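Zornstead firm builds training library for assembly robots one attempt at a time

26 Dec 2022

Custico, a software company based in Zornstead, has spent the past half year collecting practice runs for a robot that it hopes will learn to handle pipe and rod fittings. All of the runs so far have been made in simulation, with a person steering a computer-modeled arm and the software keeping a record of every move.

The project is called Sasurow. It began in June with a single operator and now has a team of 12, who work in shifts from the second floor of the Adeleke building. Each operator is given a written task, steers the arm through it, and then marks the attempt as complete, partial or failed. All three kinds are kept.

"We don't throw the bad ones out," said Ayodele Nnaji, who runs the collection work. "If the learning system only ever sees a clean grab, it has no idea what to do when it comes in crooked. So we label the crooked ones and they go in with the rest."

The current set of tasks centers on a ribbed black rod and the collars and clamps that go with it. Operators bring the gripper in over the rod with its fingers open, line up on either side, and try to close at the right spot along its length. 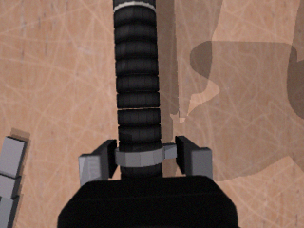 Getting the approach right takes up most of an operator's training. New people practice for 13 days before any of their runs are added to the library, and Nnaji said most of that time goes into learning to slow down. An arm that rushes toward the part and then stops short gives the software a confusing record of where the operator meant to go.

The company wants 115 accepted attempts for every task on its list. As of this week, 77 tasks have reached that number. The rest are split between tasks that have only just been opened and a handful that operators have found hard to finish, mostly ones that involve turning a part after it has been picked up.

Every recorded attempt holds the position of the arm's joints, the opening of the gripper, the views from the simulated cameras and the written instruction. Two reviewers look at each one. If they disagree on the label, the attempt goes back to a third person, and if the instruction itself was unclear, the whole task is rewritten and collected again. That has happened more often than the team expected. One early instruction told operators to "move the clamp over," and the recordings showed people reading it several different ways.

The layout of the work table also changes between sessions. Loose parts are set down in new places and at new angles, and the starting position of the arm is shifted. The rod assembly on its two stands stays in the middle of the job, with the smaller pieces spread around it. Nnaji said the room in the simulation was given walls, a shelf and a clock so that the camera views would not have a blank background.
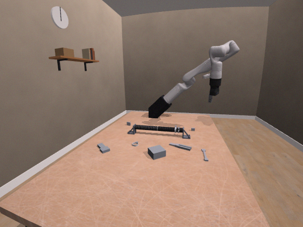
The simulated work table used in the Sasurow project, with the rod assembly on its stands and the arm mounted at the far end.

Custico has not yet said when it will try the trained system on a physical arm. Nnaji said a first version of the model has been trained on part of the library and is being tested in the same simulated room, on layouts it was not given during training. Results will be shared with the project's partners before they are made public.

There are known gaps. Friction between the fingers and a ridged surface is hard to model well, and small errors there can decide whether a part stays put or slides. The team plans to repeat some of the rod tasks with different friction settings so that the system does not come to depend on one set of numbers.

"A simulated rod is going to behave a little differently from one you can hold," Nnaji said. "We know that going in. What we can do is vary things enough that the difference doesn't come as a shock to the system."

Hiring for a second evening shift is under way. Applicants do not need a background in robotics, but they do have to pass a short test with the hand controller, which is given at the Adeleke building. The company said it will keep the present list of tasks until all of them have reached the target, and will then add a new group that uses hand tools.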